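Donal Duggan wanted 300 for the cure, paid up front, and Ilham had the money in her coat and no plan to hand it over.

"Mulligan water," he said, setting the bottle down. "From under the hill. My aunt slept like a child on it."

"Your aunt slept because she was ninety."

"She was awake for two years before that."

Ilham turned the bottle around. The label had been glued on crooked, and the cork smelled of dish soap. She had not slept a full night since November. Her mother had tried pills, then prayers, then a man in Brorkuvo who pressed on her feet and charged by the toe.

"Who else has bought it?"

"Colm Hayes."

"Colm Hayes bought a horse with three good legs."

"And he sleeps," Donal said.

She had seen Colm at five that morning, walking the road in his slippers. She kept this to herself and asked for a spoonful. It tasted like a tap. Donal watched her face the way a man watches a pot.

"Well?"

"Well what? It's ten in the morning."

He let her take the bottle home for nothing, which made her trust it less. She drank half at midnight and lay there, listening to the pipes and waiting to be proved right.

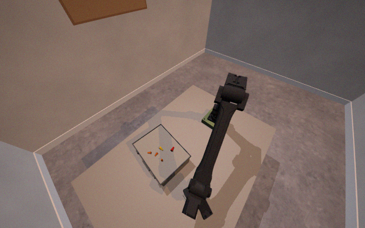 Gudrun said over the fence that it had never worked on her either, but that she'd gone back for a second bottle all the same. Ilham asked her why.

"He looked so sure."

At noon Ilham fell asleep at the kitchen table with her coat on. When she woke it was dark, and she checked her pocket for the money before anything else.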